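Silamby project: progress report to the Spanos fund
Period covered: June to the date of this report
Prepared by Melina Xenos, Koteck
23/11/2020

Where we have got to

When we last wrote, we had a plan, two hand-held grippers on the bench and a lot of hope. We now have 2,000 usable demonstrations, a trained model that copes with soft objects better than I dared put in the proposal, and a much clearer idea of what makes a demonstration worth keeping. I am very pleased with how this has gone, and I will try to be fair about the parts that are still rough.

The question you funded was a narrow one. Can a robot learn two-handed work with floppy, awkward things from a person who never touches the robot at all? The person holds a gripper in each hand and does the job at a table, and the recording is turned into arm movements afterwards. Bags, pouches and cloths were the test because they never sit the same way twice.

Collecting

We settled on 29 tasks in the end. A few from the original list were merged when they proved to be the same movement with a different object. Most now use a bag or a pouch with other everyday items left on the table, and we stopped tidying between takes in July. That one change did more for the results than anything we did to the model! With a bare table the policy learned to go for whatever stuck up highest. With a cup, a pen or a phone lying about it has to pick out the bag, and it does.

The other change was to how people work. Early on everyone moved as if carrying a full tray of drinks, slow and stiff, and the model copied that faithfully. We now ask for a normal pace and a short pause before each grasp. The pause gives the tracking a still moment to lock on to the marker cubes under the grippers, and we lose far fewer takes to bad positions. People also tire less, so sessions run a little longer than we planned for.

Training and results

All training runs go through Clustutetti, our own pipeline, which was rewritten over the summer to accept two hands on one clock. Before that the left and right recordings drifted apart over a long take, and a handover from one hand to the other could come out with both grippers open. Fixing the drift was dull work and took most of August. It was worth every day.

The clearest finding so far is about roles. When one hand holds and the other works, the model learns quickly. When both hands move at once, as in shaking a bag open, it needs many more examples and still fails in ways we find hard to predict. Often the holding hand lets go early. We think the model reads a slack bag as a finished job, and we are testing this by adding takes where the bag goes slack halfway through and the person simply carries on.

A second finding came by luck. Takes in which the person fumbled and recovered had been set aside as spoiled. Put back into the training set, they made the robot noticeably better at trying again after a missed grasp. We have stopped throwing them away.

What is still rough

Thin plastic is hard. The fingers close on it well enough, but the model cannot tell one layer from two, so opening a bag by its mouth works mainly when the mouth is already a bit open. Shiny flat objects also upset the depth estimate from time to time. And our labelling is behind — the last batch has been recorded and checked but has no task notes yet.

Next period

We aim to reach 3,000 demonstrations by the end of the next period, with most of the new ones on tasks where both hands move together. I would also like to repeat the July comparison properly, with the same people and the same bags, as the first one was rather hurried. No change to the budget is needed.

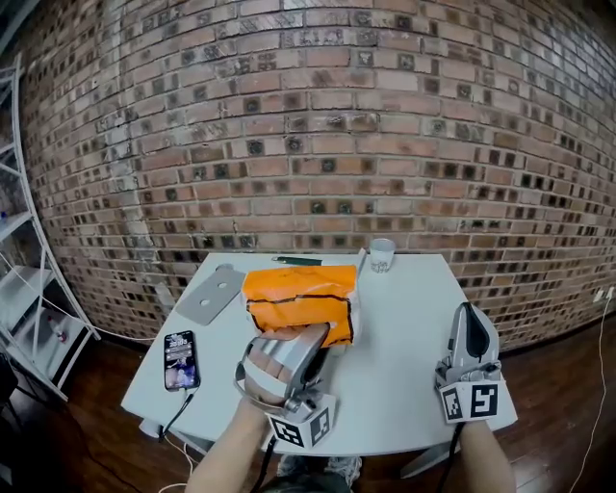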